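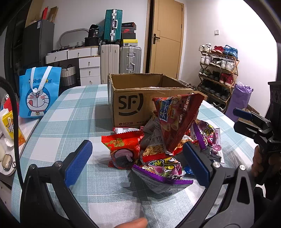

Curndale Snack Prices

Shelf prices for packaged snacks sold in small grocery stores in Curndale. The data was collected by hand by Munther Srour and Fares Fakhoury and is released as a single CSV file with a short lookup table for stores.

Version date: Sunday, August 1, 2021

Contents

prices.csv — 3946 rows, one row per price reading
products.csv — 692 rows, one row per product
stores.csv — 30 rows, one row per store
notes.txt — free-text remarks from the collectors, lightly edited

What a row means

Each row in prices.csv is one price for one product in one store on one visit. If a product was out of stock, there is no row for it. A missing row can also mean that the collector did not get to that shelf, and the two cases can't be told apart in this version.

Columns in prices.csv

reading_id: unique number, no meaning beyond that
store_id: matches stores.csv
product_id: matches products.csv
visit: 1, 2 or 3
price_cents: shelf price in cents, before tax
on_sale: yes, no, or blank if the tag was unclear
tag_type: printed, handwritten, or sticker

Columns in products.csv

product_id: unique number
category: chips, crackers, cookies, nuts, candy, dried fruit, other
net_grams: weight from the package, converted from ounces where needed
multipack: yes or no
name_clean: product name in lowercase with punctuation removed

"Other" is a large group. It holds rice cakes, popcorn, jerky and anything else we could not agree on. If you need finer groups, work from name_clean.

How prices were collected

Every store was visited three times. The first visit was in December and the other two followed in spring. Collectors wrote prices on paper sheets and typed them in the same evening. Fares entered the sheets for the stores north of the river and Munther entered the rest. They then traded sheets and checked each other's entries.

Store names were replaced with numbers. The one exception is Hakim, a store whose owner asked to be named. It is store 3.

Known problems

Package sizes changed between visits for a few products. When that happened we gave the new size its own product_id, so a price history may stop and start again under another number. The Jalell crackers are the worst case.

Two-for-one deals are recorded at half the deal price with on_sale set to yes. Deals that mixed different products were skipped.

Weights for loose nuts sold in store-packed bags come from the store label and were not checked on a scale.

Store 17 moved to a new address after visit 2. It keeps the same store_id.

Loading the data

All files are UTF-8 with commas as separators and a header row. Some values in name_clean look like numbers, so read that column as text. The cleaning script, drimus.py, needs Python 3 and no extra packages. Run it from the folder that holds the CSV files.

Use and credit

Free to use for any purpose. Please cite it as Srour and Fakhoury, Curndale Snack Prices, 2021. Corrections are welcome — include the reading_id and the value you think is right.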